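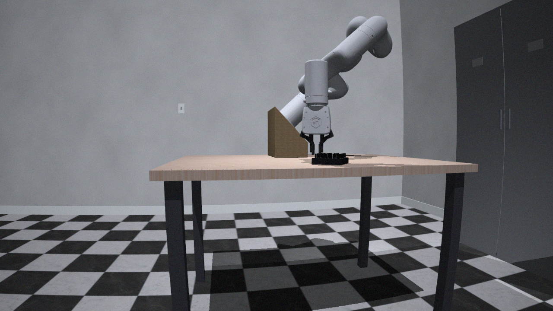 Choosing a Practice Package: Notes on the Tikex Bench Kit

Handout for week four. Updated January 19, 2018

These notes go with the talk, so if you missed it you should be able to get by, though you'll have to do without my drawings on the whiteboard (no great loss). The subject is the Tikex bench kit, a software package from a firm called Itine that lets you try out arm and gripper tasks on your own computer. The department has a trial licence until the end of February and we need to decide whether to carry on with it. Your reports will feed into that, so please be blunt.

What you get

The kit is a simulator with a room, a table, an arm with a two-finger gripper, and a library of objects to put on the table. You also get a set of ready-made tasks, a recorder that saves every run, and a manual that was clearly written by three people who never met. The library has 216 objects in it. Some are household things and some are plain shapes, and I've become oddly fond of the wedges and ridged blocks, as they make the gripper work much harder than a nice polite cube does.

The basic licence costs 500 a year per teaching room. Support is extra, and I'll come to that.

Setting up

Install the package from the shared drive, not from the Itine site, where the version is newer and breaks our lab sheets. Start it, pick "Table, single arm", and wait. The first load is slow while it builds the textures. After that it's quick, even on the older machines by the window.

When the room opens, drag the view down until you're looking along the height of the table top. It feels wrong at first, and everybody wants to look from above, but from low down you can judge how far the fingertips are from the wood, and that is the thing you'll get wrong most often in your first hour. I crashed the fingers into the table more times than I'd like to put in a handout!

A first task to try

Put one tall object and one low one near each other and bring the gripper down between them, pointing straight at the table. Your job is to pick up the low one without brushing the tall one. Sounds easy. The trouble is that the fingers don't come straight down from the housing. The linkages stick out to the sides before they turn down into the tips, so the hand is wider higher up than it is at the bottom. A sloping neighbour gives you a bit of room at the top; an upright one doesn't.

Things to write down as you go:

The height at which you stopped and checked.
Which finger was nearer to the tall object.
Whether you turned the wrist, and by how much.
What the recorder says about contact (open the run log, second tab).

Run it at least ten times with the objects moved a little each time. Then swap them over and do it again. My own longest run is number 3823 in the shared log, if you want to see what dithering looks like. Number 3842 is the same layout done properly, after I'd had a cup of tea and read the manual.

What I like

The lighting is good, better than I expected for the money. Shadows fall on the table and the floor tiles and they help a lot with judging depth. The recorder is lovely, and you can play a run back at any speed. And I like that the arm will happily do something daft if you ask it to, with no pop-up telling you off.

What I don't like

Friction. Smooth objects slide more than they should, and the setting that's meant to fix this is hidden under "Surface, other". The gripper force jumps in steps where you'd want a smooth slider. Support comes through a reseller, Murnmont, who are friendly but take days to answer, and my question about saving layouts is still open.

How it compares

The other package on our list is Sproģis. It has fewer objects and a plainer room, but its contact model is better, and things stay put once you've gripped them. If your project is mostly about grasping, try both before you settle. If it's about planning a path round clutter, I'd stay with Tikex for now.

For your report

Two pages, please. Say which machine you used, give your settings, and include one run that failed along with your best guess at why. Add a short paragraph on whether you'd spend the department's money on this kit. Hand it in through the course page as usual, and bring your run log to the next practical so we can play a few of them on the big screen.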